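Workshop notebook – the blocks cloth, round two
15 May 2021

Back on the big printed cloth for the Stidero job, and it's out on the slatted bench again (nowhere else is wide enough for it!).

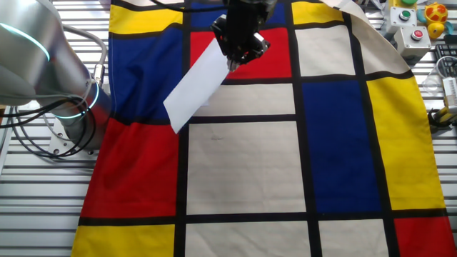
A reply to my March entry asked whether a print this bold needs a paper template at all, when you could simply cut along the black lines. Fair question, and I did try it on the offcut. Trouble is, the black lines are thick, so which edge of the line do you follow? I wandered from one side to the other and ended up with a panel you could only politely call square. With paper I can mark the middle of the line and stick to it.

So, paper it is. Plain white, cut from the Sandberg roll, 200 mm on the short side. I wanted something stiffer, but the stiff stuff won't follow the cloth where it lifts, and this cloth does lift. The top right corner curls right over and shows its pale back, and the left edge goes into soft folds through the blue and the red. I've written "press first" in this notebook before and I'm writing it again, larger.

The biggest cream block in the middle has faint grey smudges on it. I had my eye on that one for the front of the cushion, which is annoying. I'll try the soap from Bedilach on a scrap before going anywhere near it, and if they won't shift then the tall blue one can go on the front and the cream can be the back – I might even like that better, it's a lovely deep blue.

Notes for whoever picks this up:

Weights on the corners before marking. The Somum ones are 700 g each and plenty.
Chalk on the blue and red, soft pencil on the cream and yellow.
Seam allowance goes outside the black line, please, or we lose the border.
Iron at the low setting, from the back, more than 80 strokes if that's what the folds want (I get bored and stop early, don't be me).

Still to do: order piping cord, black if they have it, and find the good shears.

3 comments · 2 shares

Recent entries
Piping cord, three ways
Why the yellow thread keeps snapping
Stidero job: first cuts
Sorting the offcuts drawer

Contact the workshop | © Workshop notebook | Back to top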